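Oil or poly on a kitchen table?

mapleandmud
Okay so I finally got the old finish off our table (it took me 3 evenings and a whole lot of sandpaper!) and now I'm stuck. Dudon oil or the Lahtinen poly? We eat at it every night.

gritty58
Poly, two coats, done. Oil won't hold up to spaghetti night.

okra_jean
Gonna disagree with gritty. I've used Dudon on mine since May and I love it, plus you can touch up one spot without redoing the whole top.

gritty58
Until somebody sets a hot pan on it, lol.

mapleandmud
Ha, fair. Leaning oil though, I don't want to hide swirls like these!
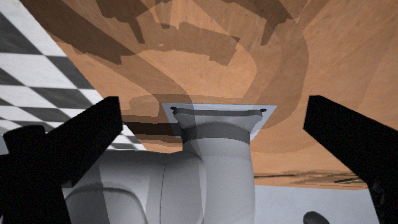

Wood grain with the rings showing, checkered floor in the corner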